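Tower shuts off under load after moving to a different house -- PSU or wiring?

Posted 2026-09-17 by skidcombe_attic

I have a desktop that ran without complaint for a long time in my old flat. Since moving to Skidcombe it switches off without warning when the graphics card is working hard. No blue screen and no error message. It goes dark as if the plug had been pulled, and it will not start again until I switch it off at the wall, wait, and switch it back on.

What I have established so far:

It idles for days without trouble. Web browsing and video are fine.

A processor-only stress test runs for an hour without a shutdown. A graphics-only test usually lasts a few minutes. Both together and it goes almost at once.

Temperatures logged up to the last second look normal on both chips.

The event log shows Kernel-Power 41 each time and nothing useful before it.

The house is older than the flat and the sockets in the back room are on a long spur. A plug-in meter shows 472 watts at the wall just before the shutdown. The supply is a Vanik unit, bought second-hand, and I no longer have the paperwork. I was told it was a 650 watt model but never checked.

I have taken the side off and laid the case down to get at the cables. All the connectors were pushed home. I reseated the 24-pin and both graphics leads and it made no difference.

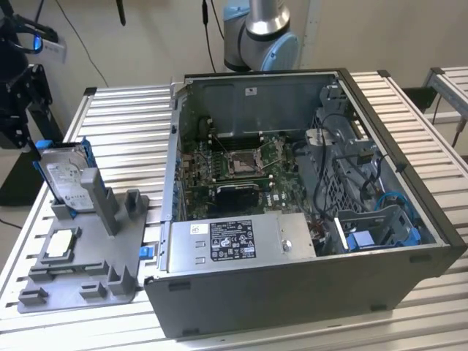 tetteh_bench replied that the need to switch off at the wall is the most useful thing in the post. A supply that trips its own protection will often latch, and it stays latched until the input has been removed and the internal capacitors have drained. A momentary dip in the mains does not normally behave like that. The machine would restart by itself or come back on the first press of the button.

So I would look at the supply before the house wiring. In order:

Read the rating on the unit itself and not the listing you bought it from. You want the combined 12 volt figure, given either in amps or in watts. A unit sold as 650 watts may have a good deal less than that on the 12 volt side if it is an old design.

Remember that the wall meter reads input. If the supply is 85 per cent efficient, 472 watts in is near 400 watts out. A sound 650 watt unit should hold that all day. One that cannot is either faulty, tired or smaller than you think.

The meter also averages. Graphics cards draw short peaks well above their average, lasting a few thousandths of a second, and your meter will not show them. The over-current circuit in the supply will see them.

Check that the two graphics leads are separate cables back to the supply. One cable with two plugs on the end is a common cause of this on cards with a high draw.

As a test, set the card's power limit to 70 per cent and run the same load. If the shutdowns stop, you have your answer without spending anything. Do not open the supply. There is nothing in there worth the risk.

jerkix

had same thing, was the extension lead. try a different socket

mains_and_earth

The previous reply is short but the test is worth doing. Run the machine from a socket in another room, straight into the wall, no extension. It takes five minutes.

On the wiring: a long spur gives you some voltage drop under load, but your computer draws only 2 amps or so at 230 volts, and the drop from that alone is small on sound cable. If there is a heater on the same spur the picture changes. Use the voltage setting on your plug-in meter and write down the reading at idle and under load. A fall of a volt or two is nothing. A fall of ten or more suggests a loose terminal somewhere, and a loose terminal gets hot. In that case stop using the spur and get an electrician in, whatever the computer is doing.

I agree with tetteh_bench that the latching points to the supply. I would add that a move is rough on old units. A cracked solder joint can pass light current for weeks and fail when it warms up. If the power limit test makes the fault go away, I would still replace the supply -- it has no known history and the cost is modest next to the card.

Comments (3)

skidcombe_attic: Power limit at 70 per cent, two hours, no shutdown. Voltage drops by 2 under load, so the spur looks all right. It was one cable with two plugs. I have ordered a new supply.

tetteh_bench: Good. Do not reuse the old modular cables with the new unit, even if they fit. The pin layout at the supply end is not standard.

lowfen: Mine did this last December with separate cables. New supply cured it.

Thread viewed 1592 times

Contact | Copyright of posts remains with their authors | Back to top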